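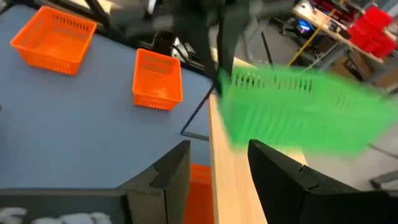 How often do you have to re-teach the grip points on a two-arm basket cell?

Whenever something that holds still gets moved, and in my experience that means every few weeks. The arms themselves repeat very nicely. The table, the side boards and the fingers are what drift on you, a hair at a time, until one morning a basket gets picked up crooked and you wonder what on earth changed.

I've been looking after our cell (Giltard on the door schedule, "the basket table" to everybody who works near it) for 18 months now, and I promised a few of you I'd write down how I do the upkeep. So get yourself a coffee, because I do go on a bit.

I start with the fingers, always. Power off, wipe the pads with a damp cloth, let them air out, then close them on a strip of paper and tug. If the paper slides on one side, the fingers aren't closing square and there's no sense in touching anything else yet. We had a set from Zapata that went past 1,000 cycles before I had to snug the screws, and I was so pleased that I forgot to check the other arm at all – which of course was the one that had worked loose.

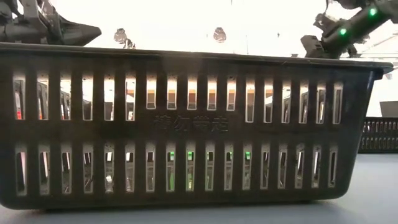 After the fingers comes height. Basket rims are springy things, and if you come in 4 millimeters too low you push the whole basket down into the table and it pops sideways when you let go. I lower each arm in small steps with an empty basket underneath, stop just short of the rim, and save that as the approach point. Then I do the other arm. It's slow! I usually put the radio on. When I rushed it one Sunday I ended up doing the whole lot over again before supper.

Cables are last, and they're my pet peeve. Give the wrist enough slack to turn all the way over, and run it through its full swing by hand before you let the program do it. I keep the Vastum cable ties in my apron pocket and snip off any that have gone stiff.
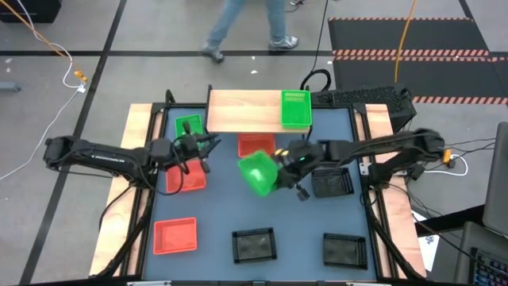 Both arms at work, with the right one holding a green basket.

Once all that is done I run seven slow passes with my hand near the stop button, and then seven more at normal speed while I write up the log. Next on my list is a proper stop block for the Cotanance side, where the board has been creeping again. I have a piece of scrap maple that ought to do it, if I can find where I put the good drill bits.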